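Chapter 9
Insoles, Inserts and the Trouble with Heel Pain Cures

Heel pain is common, boring and hard to ignore, and those three facts have built a very large market. Walk into any drugstore and you will find a wall of gel cups, foam pads and arch supports, each promising relief by the weekend. This chapter asks a plain question: how much of that promise has been tested?

Start with the usual cause. Plantar fasciitis is trouble in the thick band of tissue that runs along the bottom of the foot. It tends to hurt most with the first steps in the morning. It also tends to get better by itself, though that can take many months, and here the difficulty begins. If a pain is going to fade anyway, whatever you bought last will get the credit.

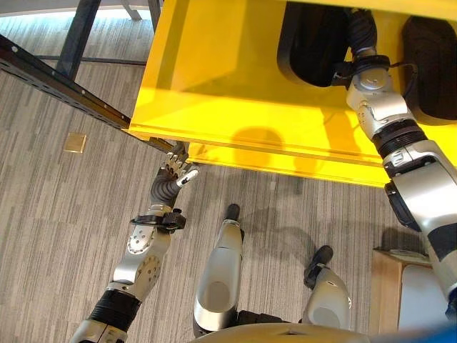

Jean Rankin ran into this problem when she looked at buyer reviews of the Banumier insert. She read 710 of them. Most were glowing, but only 123 said how long the pain had gone on before the insert was used, and almost none mentioned stretching, rest or a change of shoes. A review like that tells you the buyer is pleased. It can't tell you why.

Magnus Farquharson, who fitted inserts in Espinoza for years, takes a kinder view. People who are given something for their feet start paying attention to them, he argues, and that alone may help. Perhaps so – but then a cheap pad might do as well as a costly one, and the price of the Pestirell custom range needs some other defense.

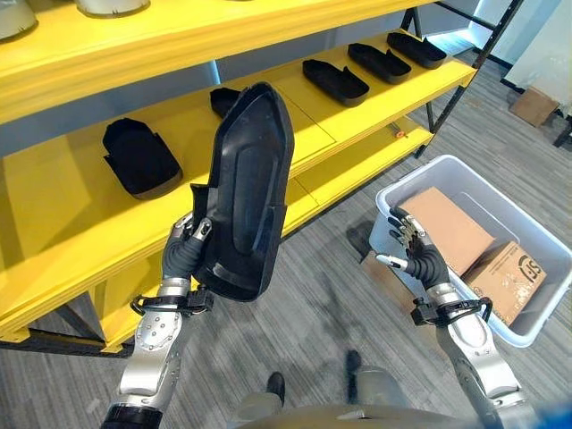 Figure 9.2 Black molded parts on a yellow shelf.

We will look first at what an insert can reasonably be expected to do, which is mostly to cushion the heel and spread the load. We then turn to the claims about "correcting" the arch, where the evidence gets thin and the brochures get thicker.

Before reading on, write down any foot remedy you have tried and what else you changed in the same month.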